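The Basket Case

The fault log at Ullthorpe runs to 1,876 entries, and for most of its length it is as dull as a fault log ought to be. Cable snag. Cable snag. Operator leaned on stop button. Then, in October, at ten past four in the afternoon, somebody typed "arm will not let go" and went to find Kha Cao.

Cao runs the handling cell at Ullthorpe, a packing and returns house that deals in home goods: trays, lampshades, bath mats, and a great many baskets. Before that she spent years fixing bottling lines, a job she describes as being lied to by sensors for a living. She came down the stairs with a cup of tea, expecting a jam. What she found was an arm holding a wicker basket at shoulder height, perfectly still, with the screen beside it insisting that the gripper was open and empty.

"It was very sure of itself," she says. "It had already logged the basket as delivered."

The arm wasn't entirely wrong. It had sent the command to open, and the fingers had opened as far as they could before one of them met a strand of weave it had threaded itself under on the way down. The software, which is called Losine and is sold by Bramorix, took the small movement as good enough. Release confirmed. On to the next one. The next one was a basket sitting where the first should have been set down, and the arm went to pick it up with the first still hanging off its hand.

That was the crunch people heard from the break room.

If you have never thought hard about wicker, neither had the people who set up the cell. A cardboard box has sides. You squeeze the sides, the box comes up, you stop squeezing, and the box goes down. A basket has something closer to an opinion. The rim gives when you press it. The walls are mostly holes. Light goes straight through the weave and confuses the depth camera, which sees a bit of basket, then a bit of table, then basket again, and settles on an average that matches neither. Color makes it worse. Pale baskets Losine could generally find. Dark ones it tended to place slightly lower than they were, so the fingers came down too far and went looking for something to get stuck in.

Between the start of the season and the afternoon of the crunch, the cell had moved baskets without serious complaint. When Cao went back through the log, though, she found 265 entries marked "slow release," all cleared automatically, none looked at by a person. The system had a setting for how many times it would shake its hand and try again before bothering anybody. It was set to 5. Most of the time the shaking worked, and the entry closed itself with a little green tick.

"We had 265 warnings," Cao says. "They were all green."

Bramorix sent an engineer, who was polite and stayed until it was dark. His first theory was static. His second was that Ullthorpe's baskets were out of spec, which led to a long discussion of whether a basket could be said to have one. The supplier, Vương, sells the same shape in a whole run of colors and had never been asked for the tolerance on a rim. Their reply came back the next morning and said, in full, "They are baskets."

The safety side of it was less funny. The arm that afternoon was running with its guard door closed, and no one was inside. But the habit on the floor, which everybody I spoke to admitted to once Cao had left the room, was to open the door when the screen said the gripper was empty and reach in to straighten the stack. Opening the door stops the arm. It does nothing about whatever the arm happens to be holding. A basket on its own wouldn't hurt you much. Ullthorpe also packs cast-iron doorstops.

So the changes that came out of the whole business were mostly about disbelief. Losine no longer gets to decide by finger position alone that it has let go; it has to lift clear, look down, and find the basket on the table where it left it. The retries are down to 2. After that the arm holds where it is and calls a person, and the person is supposed to look at the hand before looking at the screen. There is a sign about this on the door. It has already been drawn on.

Cao also rebuilt the test bench upstairs, which used to be a place where people ate lunch. Every change to the grip now gets run there before it goes anywhere near the floor, dark baskets against bright ones, turned at awkward angles, picked up by the rim again and again until somebody gets bored and swaps over. She says boredom is the whole method. The fault she is after shows up when the arm has been doing well for an hour and whoever is watching has started on their email. 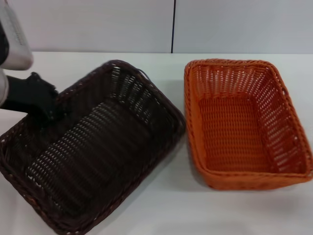
The cell went back into service after the new checks were in, slower than before by a margin the managers mention more often than Cao does. She reads the green entries now, every one, with her tea, first thing. Last week there was a slow release on a lampshade. She has asked Bramorix what they know about fringe.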